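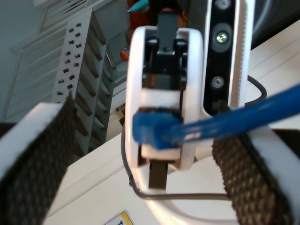
Two-fingered gripper above a white tabletop

About Griltach

Griltach is an independent developer and publisher of video games, with offices in Rudd. The company designs puzzle and adventure titles for home computers and consoles, and publishes a small number of games by outside developers each year. It is privately owned and has been under the same management since it was founded.

The company began as a two-person contract business, porting other developers' games to new platforms. Its first original title, Memero, was written between contracts over four years. Memero is a puzzle game in which the player rebuilds the rooms of a flooded hotel from the recollections of its former guests, who do not agree with one another. The released version contains 152 rooms. Each can be solved in more than one way, and the order in which they are completed changes the account given in the final chapter.

Work on Memero continued for two years after release. During that period the company added a level editor, a full set of remappable controls and a text size option, and replaced the original save system, which had limited players to a single file. Rooms made by players may be shared through the editor free of charge. Griltach selects a number of them every October for inclusion in the main game, with credit and payment to their makers.

Our Studio

Griltach occupies the second floor of a former printing works near the river in Rudd. Design, programming, art and testing share one open room. Music and voice recording are carried out in a separate booth at the rear of the building – it was once the paper store, and its thick walls have served the purpose well.

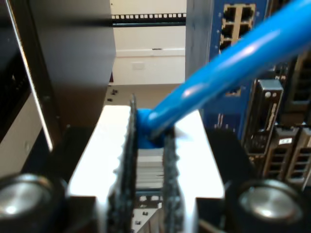

Blue Ethernet cable

Projects are staffed by small teams that remain together from the first prototype to the last patch. A team may hold a prototype for up to 100 working days, at the end of which the whole studio plays it and a decision is taken on whether to proceed. Prototypes that do not go forward are archived with their design notes and can be reopened at the request of any employee. Pratden, the company's second original game, was reopened in this manner.

Pratden is a turn-based adventure set in a mountain village during the months when its only road is closed. The player acts as the village mail carrier and must decide which deliveries can be made before dark. The game is in full production. Release details will be posted on the News page when they have been settled.

Testing

Griltach maintains a register of 3000 players who have agreed to take part in test sessions, either at the studio or from home. Testers are invited according to the needs of each project, including first-time players and those who use adaptive controllers. Participants in studio sessions are paid for their time, and travel within the county is reimbursed. Applications to join the register are accepted throughout the year by means of the form on the Contact page.

A Message from the Studio Director 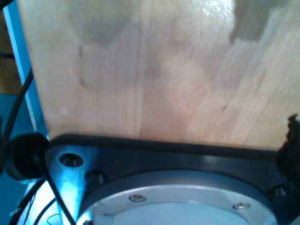

Robot wrist flange against a wooden board

When we opened the studio, we wrote down the kind of work we hoped to do and kept the page pinned above the printer. Much of it has been crossed out since. One line remains as it was written: a player who puts one of our games down for a month should be able to pick it up again without starting over. A good deal of our design work still goes into that line, from the way hints are worded to the way a chapter opens.

We are a small company and intend to stay at a size where every member of staff can play every build. This means that our games take time, and I am grateful to the players who have waited for them. Your letters are read by the people who made the game you are writing about – please continue to send them.

Publishing

Developers seeking a publisher may submit a playable build together with a short written summary. A budget is helpful at this stage, though it is not required. All submissions receive a written reply. Griltach does not acquire the rights to characters or settings created by outside developers, and its standard agreement is available on request before any material is sent.

Press inquiries, including requests for review copies and interviews, should be directed to the press office through the Contact page. Logos and screenshots for Memero may be used in editorial coverage without further permission.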